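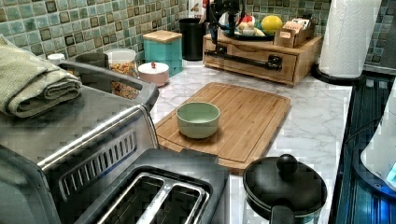
Khải Ung
July · 3 min read

Print | E-mail

Search this thread Go

1/ Read the Murnow write-up on kitchen manipulation over lunch. The claim going round is that the arm "generalizes to unseen homes." I have my doubts, and most of them start at the counter.

2/ The numbers first. 979 demonstrations collected, 780 used for training. The paper gives one sentence to the ones left out: "low quality." Low quality how? If the failed grasps got tossed, say so.

3/ Success on the towel task is 67 percent in the kitchen they trained in. Move to a new kitchen and it drops to 52. That's a real result and I'd be happy to cite it. I would not call it generalizing.

4/ Look at what a counter like this asks of a policy. A folded towel sitting on a toaster. A small bowl on a cutting board. A glossy round lid with a knob. Every one of those needs a different grip, and the paper averages them into one bar.

5/ The backsplash bothers me more than the objects. Small tiles, greens and blue-grays, brown squares mixed in. That's a very easy pattern for a network to latch onto. Did anyone cover it up and rerun? Jaime Caldeira asked the same thing and got "future work."

6/ To be fair – and I do want to be fair – they left the clutter in. Canisters, a jar, fruit on a tray, paper towels. Plenty of groups test on a bare table with one block on it. Credit for that.

7/ But clutter that stays put between trials is furniture. The methods section never says if the jar moved. Hưng Khổng checked the appendix too and couldn't find it either.

8/ What would change my mind: per-object results, the rejected demos released, and one run with the tiles hidden. Arix did the first two last year and their paper was better for it.

9/ Tín Diệp says I'm being harsh on a preprint. Maybe. The title says "any kitchen" – I'm only holding them to the title.

Print | E-mail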